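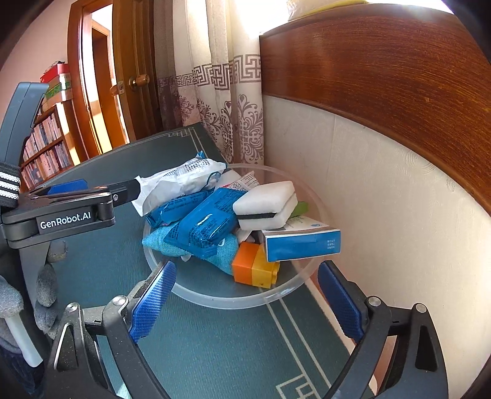 Clutter in my kitchen always starts small. A rubber band, a spare key, the sachet that came with something, a coupon I swear I'm going to use... and by the end of the month I can't find the tape measure because it's under all of it. I've been fighting this for years in our little place in Gillongate and I've finally got a few habits that stick, so I'm passing them on!

Give the odds and ends one home, and make it a small one. A see-through bowl is my favorite for this (glass or plastic, whatever you've got) because you can spot the thing you want without tipping it all out. Big baskets are a trap. I had a lovely big one from Cestach and it swallowed 17 pens and my good scissors before I gave it away.

Empty it when you're waiting on something else. I do mine while the coffee brews, 6 minutes in our slow old pot, and that's plenty of time. Trash first, then whatever belongs in another room, then back goes the rest.

Packets are the worst offenders. Anything you can eat gets its date written on the front in marker, nice and big, and I stand those up in an old loaf pan in the pantry like file cards. Soy sauce and ketchup go in the fridge door. If I've got more than two of the same kind, we use them up that week, even if it means a very odd stir-fry.

Little fabric pouches are worth saving, by the way. I keep sewing needles in one and picture hooks in another, with a scrap of masking tape on the outside saying what's in there. Wash them by hand though, my Bednarek ones went through a hot cycle and came out doll-sized.

For table mats that won't lie flat, roll them the opposite way, put a rubber band on and leave them overnight. Sticky spots come off with dish soap and a soft cloth. Baking soda paste works on the stubborn ones, just go easy if there's a printed pattern.

And if you can't decide about something, try my 72-hour shelf. It's the end of the counter by the toaster. Whatever nobody has claimed in three days gets donated or tossed, and yes, that includes my own stuff (I'm still a bit sore about the Grenska egg slicer).

Next up is the drawer under the oven, which I've been avoiding since December.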